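Paper gift bag

A paper gift bag is a small carrier bag of coloured or printed paper, made to hold a present and to be handed over along with it. It does the work of wrapping paper, ribbon and box all at once, and it asks very little of the person using it, which probably explains why so many households keep a stash of them at the back of a cupboard. Most have a flat or folded base, two handles and an open top, and they come in sizes that run from a pouch for a pair of earrings up to something that will swallow a winter coat.

In everyday Canadian speech the words "gift bag" can also mean the bag together with whatever is in it, as when children are sent home from a birthday party with one each. That second sense is usually called a loot bag, and it is covered further down because the two share a good deal of their history and nearly all of their construction.

Construction

The body of a gift bag is generally cut from a single sheet, folded around into a tube and glued down one side. The sides are creased inward (the creases are called gussets) so that the bag will store flat, and the bottom is folded over and glued much as one would close the end of a parcel. Better bags have a loose piece of card laid in the base, and this makes a surprising difference to how well they stand up on a table.

Two kinds of paper are common. Coated paper takes bright printing and has a smooth, sometimes glossy finish, but it shows every crease. Kraft paper is the familiar tan stock used for parcels and grocery bags; it is tougher, and it is often printed or coloured on the outer face only, so that the natural brown shows inside and along the rim. Many people have come to like that bit of contrast for its own sake.

The rim is the part that takes the most wear. It may be folded inward once for strength, and the handles are fixed just below it, either knotted through punched holes or glued under a paper patch.
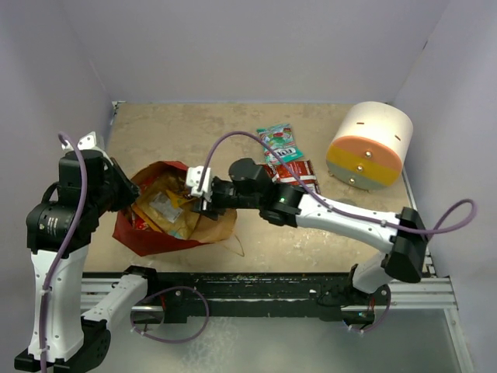 A bag on a tabletop with a mottled tan and beige surface.

Handles

Handles are made from twisted paper, cotton cord, satin ribbon or thin string. Twisted paper handles are stiff and stay upright, so they suit shop counters where a bag has to be picked up again and again. String handles are softer and flop to whichever side they please, often trailing across the table when the bag is put down. They are gentler on the fingers with a light load and rather less so with a heavy one — a jar of honey or a bottle of cordial will remind you of this before you reach the end of the street.

A knotted handle can be mended at home by threading the end back through its hole and tying it a second time, with a small square of tape on the inside to stop the paper tearing. A glued handle that has come away is harder to save.

History and makers

Shops were giving out plain paper bags long before anyone thought of them as a present in themselves. The decorated sort spread through stationery shops and card stores, where it sat beside the rolls of wrapping paper and gradually took over a share of the shelf. Small workshops still make them by hand. The Fondine bindery began folding gift bags out of leftover cover papers one December, when its ordinary work was slow, and its first run came to 1,834 bags in a single size. The Nelitz stationery shop, which sold most of that first run, later asked for a narrower shape to fit bottles, and that pattern is still known in the bindery as "the Nelitz".

The craft writer Nusrat Khattak, whose handbook on folded paper has a whole chapter on bags, describes some 30 patterns for home use, nearly all of them needing no more than paper, glue and a ruler. She is fond of the old wallpaper roll as a source of material, and her instructions for the base fold are the ones most often passed around in craft circles.

Uses and contents

A gift bag is normally filled loosely, with tissue paper tucked around the present so that a few points stand up above the rim. Soft things such as scarves and socks may go in first to make a bed for anything breakable. For a party loot bag the filling is a mixture of sweets, snacks and small toys, and packets tend to be dropped in any way they will fit.

After the gift has been opened, the bag often starts a second life on the same table. It is wide at the mouth and close to hand, so wrappers and scraps of packaging find their way into it, and by the end of the evening a bright red bag may be lying on its side with crumpled snack wrappers in it. Anyone tidying up afterward does well to look inside before flattening it, as cards and small presents have a way of hiding under the rubbish. 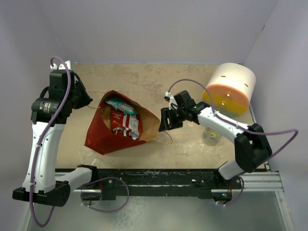 Storage and reuse

Gift bags last well if they are emptied, pressed flat along their original creases and stood upright like files, with the small ones slipped inside the larger. Handles should be tucked in so they don't catch on one another. A crease across the front can be eased out with a cool iron through a tea towel, though this should not be tried on foil or glitter finishes. Tags are best snipped off at once — many a family has a story about a bag that came back to its first giver with the old name still on it.

Some neighbourhoods run exchanges. The Mai bag swap takes in clean bags through the autumn and lays them out by size in December, and it passed along 4,000 of them in its busiest season. Bags too worn for giving are set aside there for craft tables, where the sound panels can be cut into tags.

Recycling

Plain kraft bags and most printed ones can go in with household paper once the handles have been removed, although rules differ from one municipality to the next. Bags with a plastic film, foil or glitter are commonly refused. A simple test is to tear a corner: paper that rips cleanly is usually accepted, and a stretchy edge points to a plastic layer. Snack wrappers and other packaging need to come out first, as a silvery foil-like wrapper does not belong with paper.

See also

Gift wrapping
Kraft paper
Loot bag
Tissue paper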